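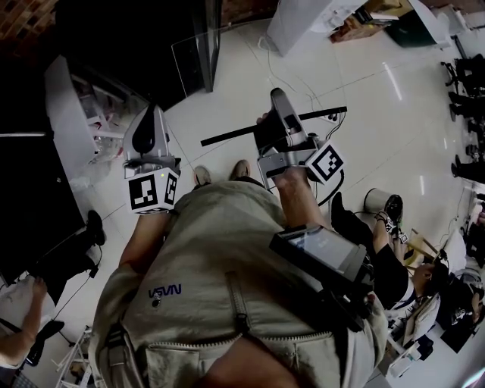 Dima Rizk wrote in to say that I had been unfair to the town of Plisville, and that a library with no late fees is a library with no books. I had argued last month that the fees should go. Rizk thinks people return things on time only when it costs them something not to, and that the rest of us pay for the ones who don't.

I take the point about fairness. I returned a novel late in May and paid without complaint, and I would have been annoyed to learn that the next person in line got off free. But annoyance is a poor basis for a rule that has been on the books so long that no one at the front desk could tell me who wrote it.

Look at what the fee does. At the Plisville branch, a card is blocked once the balance passes a few dollars. Last year 457 cards were blocked, and 200 of them belonged to children. A child does not drive to the library. A child depends on a parent who works until six, and the branch closes at 5:30. When the card is blocked, the family stops coming, and the book that caused the trouble stays under a bed. The library has lost a reader and it still does not have the book.

The fees also bring in very little. Auer, the next town over, dropped them 2 years ago. Before that, its library took in less from fines than it spent on the envelopes, stamps and staff hours needed to chase them. Auer still bills for a book that never comes back, and I think it should. Losing a book and being four days late with one are different things, and we have been treating them as the same offense.

Rizk asks what happens to the waiting list. It is a good question and I did not answer it the first time. In Auer, a borrower with an overdue book can't check out another until the first one is returned. That seems to me enough pressure. It falls equally on the person with money and the person without it, and a dollar fine does not do that. For popular titles, Auer shortened the loan period. I asked at the desk there how long the wait was for the new Trillow mystery, and the answer was 37 days. In Plisville it was longer, fines and all.

There will be some people who take advantage. There are some now. The man who keeps a cookbook for a year is not thinking about a dime a day, and he won't start. I would still leave the door open for him to bring it back, and I would like the person at the desk to be able to say thank you and put it on the cart.

The library board takes up its budget in the fall. The line for fines is on the second page, near the bottom, just under copier income.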